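**September, bench room, started just after 9**

Green panels are up! Both long runs, and the short return by the door as well. I came in early to look at them before anyone put anything in front of them, and I'm delighted. The old wall was a sort of tired magnolia that threw light back at you from every angle, and you only notice how much it bothered you once it's gone.

Panels are the ribbed ones from Falenden, in the darker of the two greens we had samples of. We ordered 142 and used 127, so there are 15 left over, stacked flat in the Velterlow store behind the trolley. Please don't cut into those yet. I want to see how the corner by the sink behaves over winter, and if a few need swapping I'd like them all from the same batch.

Fixing notes, for when we do the other room:

- Start from the window end. We started from the door end and paid for it with a fiddly sliver at the finish.
- The Tomić adhesive grabs fast. Lovely stuff, but have the spirit level in your other hand.
- Ribs vertical all the way round. We tried one panel sideways and it looked like a radiator.
- Wipe down with a dry brush, along the ribs. A damp cloth leaves lint in the grooves.

Moved the white table back against the wall once the panels were done. I was half expecting to want a darker top, but the white against the green is terrific – small dark parts should be dead easy to find on it, and the whole bench feels bigger. It does get very bright under the lamps. I've turned the dimmer down a notch and will try it like that for a bit before fussing with diffusers.

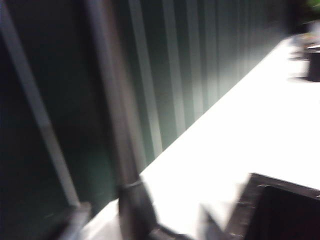

*Bench side, white top against the new green. Grey pole on the left, dark rectangular thing (probably a bin or box) lower right.*

Poles next. I like having uprights at the table, it keeps the middle of the top clear for work. Still to do: go round every fitting with the hex key and check for play, then put a dab of paint on each one so we can tell at a glance if it has shifted.

Cost so far, for the Stusadis project sheet: 2,176 all in, panels and adhesive and the hire of the saw. Almost 100 of that was delivery, which stung a bit, but they did carry everything up the stairs.

Things I'd like opinions on:

- Whether to carry the green round behind the shelves or leave that bit plain. I'm leaning towards green. (I would, wouldn't I.)
- A strip along the back of the table to stop screws rolling down the gap. Felt? Rubber? There's a bit of both in the drawer.
- Where the broom lives now that its hook has gone.

11.40 – tried tapping along the wall with a knuckle and it sounds lovely and dull, much less ring than before. Will do the clap test properly with the door shut after lunch and write the result on the next page.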